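Isdale Readers' Forum > Set Texts and Essays > Is the weather a theme or just weather?

trinity_p
2021-02-08
Hello all, I'm writing 2,000 words on theme in The Tempest and I've got myself into a proper muddle. My tutor group has been told to pick one theme and follow it through, and I rather rashly said "storms". Now I've reread the whole play and there's really only the one big storm at the start, and after that everybody just talks about it! Have I picked a theme or a bit of scenery? Any thoughts very welcome, I've got 15 books out of the library and they all seem to disagree.

Dvoracek_B
Scenery, I'm afraid, though very good scenery. A theme is something you can argue about. "Power" will do, or "forgiveness", and the storm is how Prospero gets his hands on both -- so keep all your notes, just move them under a different heading. I did much the same with fog in Bleak House years ago and was gently told to start again. 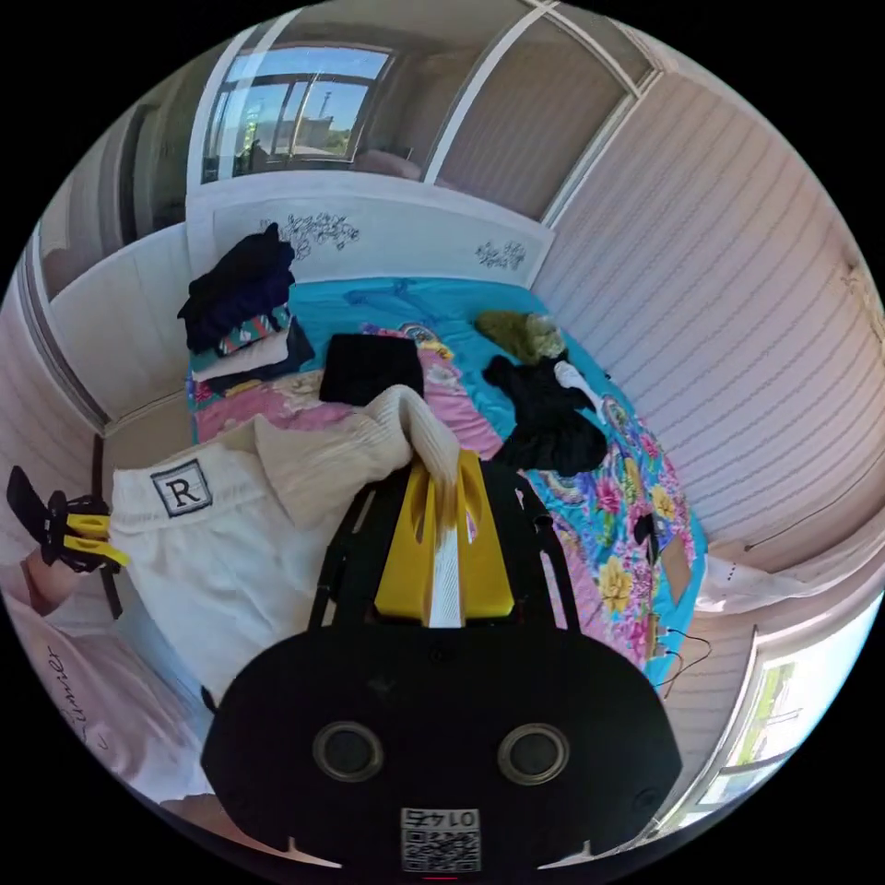 Tâm Doãn
I'd disagree with Branislav a little bit, if he'll forgive me. Miranda's first speech is all about the storm and how she suffered with the people she saw suffer, and to my mind that's a theme already (pity, or whatever you'd like to call it). You could stay with storms quite happily as long as you keep asking who feels sorry for whom.

Dvoracek_B
Forgiven, of course! But then the essay is about pity, Tâm, and the title ought to say so.

soonim
Does it matter so much what it's called? I marked essays for six years and the good ones often had dreadful titles. Trinity, do look at the last act too, where Prospero promises calm seas for the journey home. It's easy to miss if you stop at the drowned book.

trinity_p
Oh, I'd forgotten the calm seas completely, thank you! I think I'll go with pity and let the storm have the first section. Off to redo my plan.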